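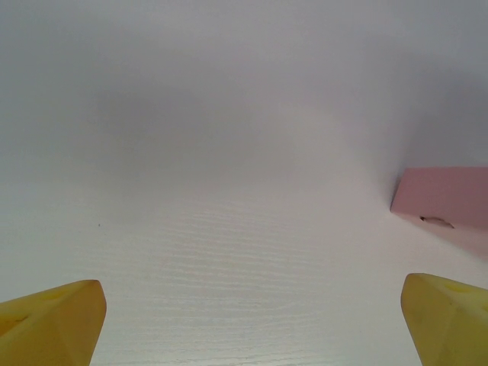
What do you need to fold a flat-packed gift box at home?

A clear, hard, flat surface, the box itself, and ten minutes the first time. Glue and tape are optional, and most of the gadgets sold for the job can stay in the store.

How to Fold a Flat-Packed Cardboard Box Without Ruining It

Posted Friday, November 7, 2025

I have been folding small boxes for a soap and candle table since last February, and I have read a lot of advice on it. Much of that advice exists to sell you a scoring tool. The instructions printed by the box makers aren't much better. The sheet that came with my Brokport boxes had four drawings, and two of them showed the same step.

What follows is for the ordinary one-piece box with a tuck lid. If yours has a separate lid, do the base first and then repeat for the lid, checking the fit before you fold the second one.

Step 1. Clear the surface

Use a table with nothing on it. White laminate, bare wood, glass, whatever you have, as long as it is hard. I was told to work on a felt mat to "protect the board." I tried one and the creases came out soft, because the cardboard sinks in when you press. Wipe the table down and let it dry. Pale colored board picks up coffee rings very well.

Some people swear by a plain white table because you can see crumbs and grit on it. That part is fair enough. A table with a printed grain hides more than you would think, so run your palm over it before you put the box down.

Step 2. Look at the blank before you bend anything

Lay it printed side down. Find the score lines and follow each one with a finger. If a line is faint or missing, you want to know now. In a Kakisell pack I bought there were a handful with a half-cut score on the lid, and every one of those tore when I folded it fast.

Listings like to brag about thickness. I have a pack that says "1000 micron premium," which sounds terrific and folds like a cereal box. Go by how it feels.

Step 3. Pre-crease every line

Fold each score all the way over, press along it with the side of your thumb, and open it back up. Do the long lines first and then the short ones. Skip this and the box will go together anyway, but the sides bow out and the lid never sits down.

A bone folder helps if you are doing dozens. The back of a spoon does the same work. I own the Brimen folder, which cost more than a pack of boxes, and I couldn't tell you which of my boxes were made with it.

Step 4. Stand up the walls

Bring up the back wall, then the two ends, then the front. The small corner tabs go inside the end walls. If a tab fights you, it is usually on the wrong side – back it out and try again, don't force it.

Let the lid flap stick straight up while you do this. It gets in the way a bit, but folding it down early puts a second crease where you don't want one.
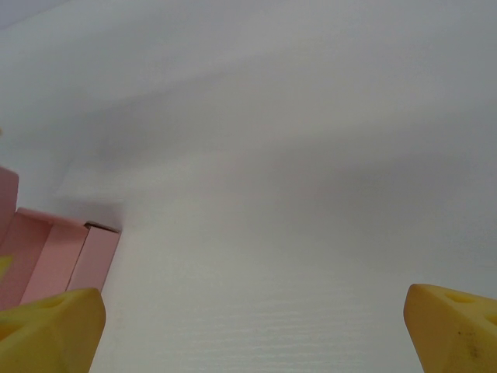 Step 5. Check the corners

Set the box down and look at it from table height. The end panel should stand upright and its edge should look straight. A thin dark gap along the top of a side panel means two layers haven't met. You can often close it by pinching the fold from both sides and holding for a few seconds. If it springs open again, either live with it or use a dot of glue.

About glue: the Říha stick I use is fine, and so was the cheap one before it. Hot glue leaves lumps under thin board. Double-sided tape works but you get one try.

Step 6. Fill first, close last

Put the tissue and the contents in before you tuck the lid. Every time you open and close a tuck flap, the slot loosens. I have seen claims that a box like this can be reused "81 times or more." Mine look tired after the fifth.

Common problems

The lid pops up. Usually the box is overfilled. Take out some tissue.

White cracks along the folds. The color is only on the surface and the paper under it is showing. Slow down, and crease in a warm room if you can. Colored pencil hides it from a distance.

The box rocks on the table. One bottom score wasn't pressed flat. Open it up and go back to Step 3.

The box leans. Check the corner tabs before you blame the board – one of them is probably folded double.

Storing leftovers

Keep unfolded blanks flat, under something heavy, and away from a sunny window. Folded ones take up a ridiculous amount of space and get dented, so only make what you need for the week.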